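Utetti Boards > Small Trades & Side Work > Pricing

Thread: customer wants a refund on rush order, what would you do

sundthorpe_signs
Posted May 28, 2025

ok need a quick sanity check. I do packing and short run labeling for small sellers, just me and my sister in law. Customer booked a rush job in March, 551 candle boxes, wrapped, labeled, boxed up again. Paid the rush fee, 30 percent on top. We finished on time. She picked them up herself.

Now she wants the rush fee back. Says her market got called off so she "didn't need the rush in the end". Wrote me a long email about it. Very polite email, which makes it worse.

I say no. Sister in law says give it back, she'll come again. Who's right

Grundero
well you are. Rush fee is for your evening, she got your evening. Done

papertrail_mo
Agree with Grundero. Would she ask the gas station for her money back if the trip was off? No.
What does your paperwork say tho

sundthorpe_signs
paperwork is... an email. It says "rush +30%, ready by morning". That's it. I know, I know

Weronika Kalinowski
I'm going to be the odd one out. Give half back. Not as a refund, as a credit on the next job. I did invoices for a bindery for years and the ones who got a small credit came back nearly every time. The ones who got a "per our terms" email, gone. And they talk.

Grundero
and the ones who get credit ask for credit again. Seen it. You teach them

Weronika Kalinowski
Some do. Then you say no the second time. It's not that hard

hallway_dan
what was the job worth in total? if the fee is like 100 bucks who cares, if it's more then different story

sundthorpe_signs
fee came to 100 even. so yeah not huge. But it was my whole night plus I paid my SIL extra for hers. That money is spent

hallway_dan
then credit. 100 bucks is a cheap regular

Grundero
100 bucks is 100 bucks Dan

papertrail_mo
Two things getting mixed up here. One, does she have a right to it. No. Two, do you want to be nice. Up to you. Just dont write the email like she has a right to it, or you're stuck with that for good. "As a one time thing" has to be in there. In those words.

Chang_wraps
been on both sides of this. My rule now is the rush fee is paid up front and it says NOT RETURNABLE ONCE WORK STARTS right on the quote. Capital letters. Took me 5 of these arguments to get there. Since then one complaint, and she dropped it when I sent her own quote back to her.

For the one you've got now, I'd let it sit a day and call her. Phone, no email. People are way more reasonable on the phone

sundthorpe_signs
I hate the phone

Chang_wraps
everybody hates the phone. call her

Stanisława Michalski
Question nobody asked yet, did she know the market was off before she picked up? Because if she knew the day before and didn't tell you, you lost a night of sleep for nothing and I would be a lot less generous. If she found out after, she's just disappointed and is looking for somewhere to put it.

sundthorpe_signs
good question. Email says she heard "that week". so could be either. Hm

Stanisława Michalski
Ask her. Nicely.

hallway_dan
or don't ask and don't know. sometimes better

sundthorpe_signs
ok so leaning to credit, half, one time, on the phone (ugh). And fixing the quote form. While we're on it, what do you all put on your quotes about materials? She brought her own wrap last time and there were leftovers she never asked for, but I bet she will now. I charge handling on customer film and she didn't love that line either. White table, sheet of clear film, the usual:

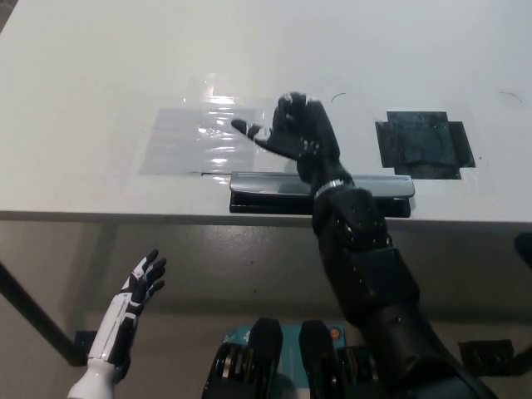 Weronika Kalinowski
Leftovers go back with the order, always, even scraps. Put it in a bag, write her name on it. The one time you toss it is the time they want it. And handling on customer material is normal, just make it its own line so it doesnt look like you hid it.

Grundero
own line yes. I do a flat amount, percent makes people do math and then they get mad

papertrail_mo
I don't take customer material at all anymore. If their wrap splits it's my fault, if mine splits it's also my fault but at least I picked it. Lost me a few jobs. Worth it

Chang_wraps
can't agree with that one, half my regulars bring their own. You just need a line saying you're not liable for what they bring. Same place as the rush thing

sundthorpe_signs
ok adding: rush paid first, not returnable once started, customer material at own risk, handling seperate line. Quote's getting longer than the job lol

Stanisława Michalski
Keep it to one page or they won't read it.

sundthorpe_signs
will do. calling her after lunch, will report back

Grundero
still say keep the 100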